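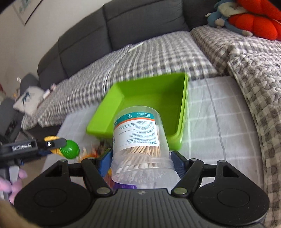 Unit 6. Learning grasps from hand-held gripper demonstrations

6.1 Setup

The policy is trained on two-handed tabletop sorting recorded in homes. Each operator holds one gripper per hand and moves small household objects and toys into an open tray. No robot is present during recording. Actions are recovered afterward as the 6-DoF pose of each gripper plus jaw width.

6.2 Data

The Plasberg set has 3450 demonstrations. We hold out 400 for testing, split by home, so no sofa, table or cloth seen in training appears in the test set. Splitting by demonstration inflates the score and should be avoided in your project.

6.3 Clear containers

Transparent cylinders are a hard case for depth-based methods. The stereo depth of a clear wall is often missing, or it is the depth of whatever is packed inside. Demchenko's variant (Fedoruk baseline, depth channel removed, wrist RGB only) treats the two finger pads as the reference and predicts jaw width relative to them. Contact is labeled at the point where jaw width stops changing while the command still closes.

Of 578 failed grasps logged with the baseline, 100 were on clear objects. Slip after lift was logged separately and is covered in 6.5.

6.4 Exercise

Derive the relative pose of the left gripper in the right gripper's coordinates. State which terms drop out if both share one world origin, and which remain if tracking on one side is lost.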